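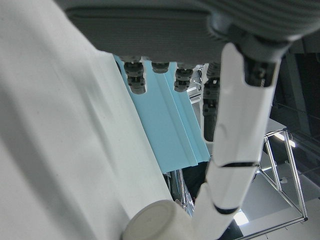
**Afia Agbeko**
Science writer, Brustora Young Readers

23/04/2025

# How Cloth Is Made

Cloth bends, folds and creases. Paper does too, but paper tears easily and cloth does not. The difference comes from how cloth is built.

## Fibers

A fiber is a very thin strand. Cotton fibers grow around the seeds of the cotton plant. Wool fibers grow on sheep. Linen fibers come from the stem of a plant called flax. Polyester fibers are made in a factory by melting a kind of plastic and pushing it through tiny holes.

One cotton fiber is roughly 3 centimeters long. It is too short and too weak to be useful alone.

## Yarn

To make yarn, fibers are combed so that they lie side by side. Then they are pulled and twisted. This is called spinning.

The twist presses the fibers against each other. When you pull on the yarn, they rub together and hold. This rubbing force is called friction. If you untwist a piece of yarn, the friction drops and the fibers slide apart.

You can test this with a cotton ball. Pull off a small piece and tug it. It comes apart at once. Pull off another piece, roll it tightly between your fingers and tug again. The second piece takes more force to break.

## Weaving

A woven cloth has two sets of yarn. The **warp** runs the long way and is held tight on a frame called a loom. The **weft** runs across.

In plain weave, the weft goes over one warp yarn and under the next. On the following row, the pattern is reversed. Bed sheets are often made this way.

In twill, the weft passes over or under more than one yarn at a time, and each row is moved over by one step. This makes slanted lines. Jeans are twill. Look closely at a pair and you will find the lines.

A small test loom at the Lotard workshop holds 300 warp yarns. At its normal speed it adds 76 rows of weft every minute.

## Why cloth folds

Yarns in a cloth are not glued. Each one can shift a little where it crosses another, so the cloth can bend in many directions. The way it falls when it hangs is called **drape**. Thin, loose cloth often has a soft drape. Thick, tight cloth is stiffer and makes wider folds.

A crease is a fold that stays. In cotton, water and heat let the tiny parts inside the fiber move. When the cotton dries and cools, they stay in their new places. An iron uses the same effect to make the cloth flat again.

## Color

Color can be added to the fiber, the yarn or the finished cloth. The substance used is called dye. In 1690, dyes came mostly from plants, insects and minerals. Blue was often made from the leaves of indigo or woad. Most dyes today are made in factories.

## Words to know

- **Drape** — the way cloth hangs
- **Dye** — a substance that colors fiber
- **Loom** — a machine or frame for weaving
- **Warp** — yarns that run the long way
- **Weft** — yarns that run across

Next in this series: knitting, and why socks stretch.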